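# Wie lernt ein Roboter das Greifen?

*Kinderseite des Forschungsprojekts Skener*

Wer einen Stecker in die Hand nimmt, denkt darüber meist nicht nach. Die Augen finden ihn, die Finger schließen sich, und schon geht es weiter. Ein Roboter kann das von sich aus nicht. Man muss es ihm beibringen, und damit beschäftigt sich unser Projekt am Institut Melnyk.

## Vormachen statt vorschreiben

Früher schrieb man für jede Bewegung einen genauen Befehl auf: drei Zentimeter nach links, dann nach unten, dann Finger zu. In einer Fabrik, in der jedes Teil immer am selben Platz liegt, geht das gut. Auf einem gedeckten Tisch liegt die Gabel aber jeden Tag ein wenig anders.

Deshalb verwenden wir ein Verfahren, das »Lernen durch Vormachen« heißt. Ein Mensch lenkt den Roboterarm und führt die Aufgabe mit ihm aus. Der Computer speichert dabei zweierlei: die Bilder der Kamera und die Bewegungen des Arms. Eine solche Aufzeichnung nennen wir eine Vorführung. Für unsere Untersuchung wurden 3.096 Vorführungen gesammelt.

Anschließend rechnet ein Computerprogramm. Es sucht nach Zusammenhängen: Welche Bewegung folgte, wenn das Bild so aussah? Nach vielen Durchgängen kann das Programm selbst eine Bewegung vorschlagen, auch für ein Bild, das es noch nie erhalten hat.

## Eine Kamera am Handgelenk

Unser Roboter heißt Rarkon. Seine Hand ist ein Greifer mit zwei Fingern, und die Kamera sitzt dicht dahinter. Sie bewegt sich mit der Hand mit. Kommt der Greifer einem Gegenstand näher, so wird dieser im Bild größer.

Dr. Solange Petrenko leitet die Versuche. »Ein Ladestecker ist für uns eine gute Aufgabe«, erklärt sie. »Er ist klein, und es kommt darauf an, wie herum man ihn hält.« Die beiden Metallstifte müssen am Ende nämlich genau zu den Öffnungen der Steckdose passen. Ein Kabel macht die Sache noch schwieriger, weil es sich biegt und jedes Mal anders liegt.

## Was wurde herausgefunden?

Geprüft wurde an Plätzen, die in den Vorführungen nicht vorkamen. Mit der Kamera am Handgelenk gelang das Greifen in 66 von 100 Versuchen. Mit einer Kamera, die fest an der Decke hing, waren es deutlich weniger. 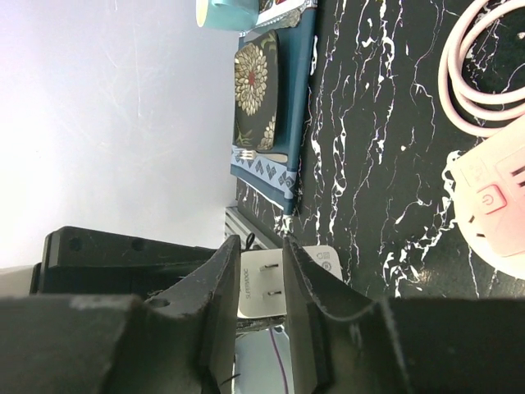
Ganz zufrieden sind die Forscherinnen damit noch nicht. Colleen Penner hat alle misslungenen Versuche durchgesehen. Häufig schlossen sich die Finger ein wenig zu früh, und der Stecker drehte sich weg. Ab April werden daher weitere Vorführungen aufgenommen, bei denen der Arm kurz vor dem Zugreifen langsamer wird.

## Kleines Wörterbuch

**Greifer:** die Hand des Roboters

**Vorführung:** eine aufgezeichnete Bewegung, aus der das Programm lernt

**Versuch:** ein Durchgang, bei dem der Roboter ohne Hilfe arbeitet

Stand: 21. Januar 2018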